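Belton Motor Pool
Progress report to the county fleet manager
March 30, 2026

Fulside hatchback trial, second report

You asked for something shorter than last time, with fewer adjectives. I have managed one of those.

The two Fulsides have now been in the pool since September. When we took them on, the plan was for each car to cover 1,000 miles before this report. The silver one passed that mark early. The green one stands at 923, which I put down to its color and to the fact that it lives at the far end of the lot, next to the dumpsters. People will walk past a perfectly good car to avoid a smell. I have moved it two spaces closer and bookings have picked up.

Drivers have mostly been polite. The Fulside steers lightly, turns in a very small circle and fits the courthouse garage, where the old sedans need a three-point turn and a short prayer. On the highway it is less happy. Above sixty it hums, and on the grade out of Belton it changes its mind about gears so often that one inspector asked whether it was voice controlled. The dealer says this is normal. The dealer has said so about everything, including the glove box that opens over railroad tracks.

Seats: fine for an hour. After that, opinions divide by height. The building inspectors, who are tall, want them replaced. The records staff, who are not, want them left alone and would like the inspectors to stop adjusting the mirrors.

Trunk: smaller than the brochure led us to believe. It takes two file boxes and a raincoat. A third file box goes on the back seat, where it sets off the seat belt alarm until somebody buckles it in. We now have the best-protected zoning appeals in the state.

Repairs have been light. The silver car needed a new wiper motor, under warranty, and was gone for nine days, eight of which it spent waiting for a form. The green car has had a tire plugged. Neither has been towed, a claim I can't make for any of the sedans.

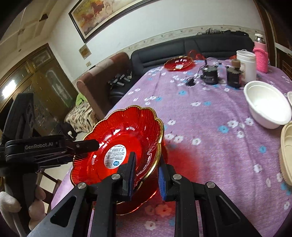

On money, we have spent less than planned. The trial budget for running costs was 3,000 dollars and there is enough left to cover the spring service on both cars. I would like to use whatever remains after that on rubber floor mats. The carpeted ones that came with the cars were a brave choice for a department that visits construction sites.

The touch screen deserves its own paragraph, though not a kind one. Turning on the rear defroster takes three taps and a scroll. One driver spent most of January with the window down instead. I have taped a card to each dash with the steps on it, and complaints have dropped to a level I can pretend not to hear.

Still open: the dealer owes us a software update for the gearbox, and I owe you a proper fuel comparison with the sedans. The fuel log was kept in pencil through the winter and parts of it are a matter of interpretation. Everyone now has a pen.

Unless you object, I'll keep both cars in general use through the summer and send the fuel figures separately once the update is in. Please don't approve a third one yet, least of all in green.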